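Stalero Dental Opens a Second Office in Zavville, With Evening Hours

30/09/2021 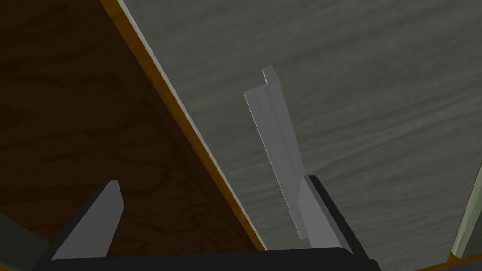

Orsolya Kovács had been driving 2 towns over for every cleaning and every filling, and she said that what pleased her most about the new Stalero Dental office on Kravets Street was simply that she could walk to it. Her appointment was over before lunch, she added, and she was home in time to let the dog out. Plenty of other folks in this part of Zavville will know just how she feels, having made that same drive themselves on icy mornings with a sore tooth and a thermos of coffee they weren't allowed to drink.

The office opened its doors this week in the old Padier shoe store, a building many of us remember fondly from back-to-school shopping. The wide front windows have stayed, and so has the little step up from the sidewalk, although there is now a ramp along the parking lot side for anyone using a wheelchair, a walker or a stroller. Inside there are four treatment rooms, a small room for X-rays and a waiting area with a corner set aside for children. Painting and plumbing went on through most of August, and the sign went up a little later than planned — the first one arrived with the street number wrong and had to go back.

Stalero's first office, across the river on Mill Road, will carry on just as before, with the same staff and the same phone number. It looks after 1006 patients, and 313 of those have already asked to have their records moved to Kravets Street, mostly families who live on this side of the bridge. Anyone else who would like to switch can do so by calling either office or by mentioning it at the next visit. There is no charge for moving, and appointments that are already on the books will be kept at the same day and time wherever possible.

New patients are welcome too, and there are a good many of them! The waiting list for the new office stood at almost 419 names on opening morning, so the front desk is asking for a bit of patience with routine checkups. People in pain will be seen sooner. A few spaces are held open each morning for broken teeth, lost fillings, swelling and the like, and the best way to get one is to phone as soon as the lines open at eight.

The evening hours are likely to be the biggest draw for anyone who works a regular shift. The office will stay open until half past seven on two evenings a week, with cleanings, exams and simple fillings offered during that time. Longer visits, such as crowns and root canals, will still be booked during the day. Children can be seen in the evening as well, though parents of very little ones may find that a morning visit goes more smoothly, before everybody is tired and ready for supper.

Dentures can be dropped off for repair at either location, and small repairs are often ready the next working day. Night guards and mouth guards for school sports are also being fitted on Kravets Street, and the dentists would be glad to see young players well before the season gets going — a guard that was snug last year may be much too small now.

First-time patients should bring a list of any medicines they take, an insurance card if they have one, and the name of their last dentist so that older X-rays can be requested. Those without insurance can ask at the desk about paying in monthly installments. Masks are still being worn in the waiting area, and there is a box of them by the door for anyone who has left theirs in the car.

Parking is free behind the building, with the entrance on the side street next to the bakery. The lot fills up early when the bakery is busy, but there is usually room along Kravets Street, and the bus stops right at the corner.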